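Can a Machine Do the Laundry Yet? Final Report, Home Tasks Project

When I started this project I thought laundry would be the easy part. My grandmother folded shirts while arguing on the phone and watching soup, so how hard could it be for a robot? I spent most of the summer learning how wrong I was, and I'm still very fond of the question, so please forgive me if this runs a bit long.

The plan was simple enough. I wanted to look at a two-armed setup handling one ordinary T-shirt and write down which parts of the chore seemed close to ready for a real home and which seemed years off.
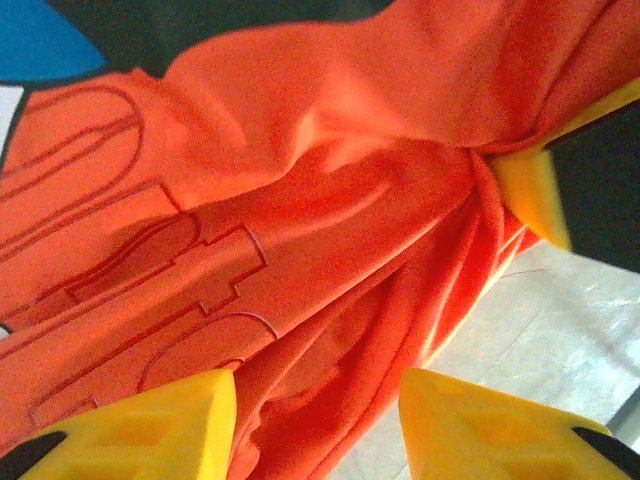

A plate or a box keeps its shape when you pick it up. A shirt has a new shape every time you touch it, and whatever you learned about where the sleeve was a moment ago may be no use to you now. In my notes I split the chore into 3 stages: finding the shirt, getting hold of it in a good spot, and laying it out so it can be folded. Most of what I read before starting treats the last stage as the hard one. By the end I had come around to thinking the middle one matters more, and I'll try to explain why.
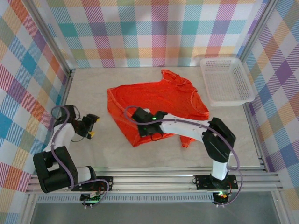 Zorica Perić
Student researcher, Turudik project group

I kept a notebook of 20 sessions, and reading it back I can see how often I wrote the word "grip." People cheat when they handle clothes, in the nicest way. We slide a thumb along a hem, feel that we have two layers instead of one, and let the extra layer drop before we have even thought about it. A gripper with two fingers closes on whatever lies between them.

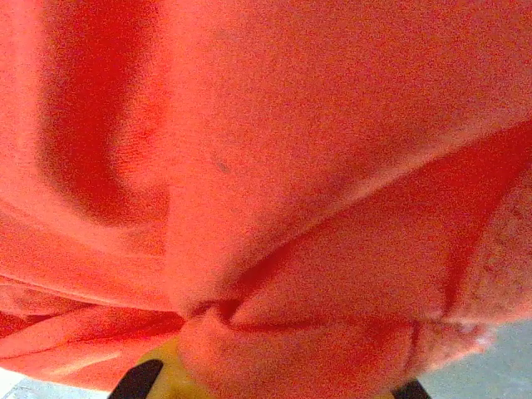 Choosing where to hold the cloth is where I would put the next student's time. A person folding a shirt usually goes for the shoulders or the hem, places that tell you where the rest of it is. When the fabric is bunched up between two black fingers, with small wrinkles running out from the pinch in several directions, I can't tell by looking which part of a shirt I have, and I don't see how a program would have an easy time of it either. In the version I hand over in September I'd like to add a chapter on collars, which I think make good landmarks.

So, can machines do the laundry yet? For my own apartment in Tunville I would say no, though I'd happily let one try on a slow afternoon.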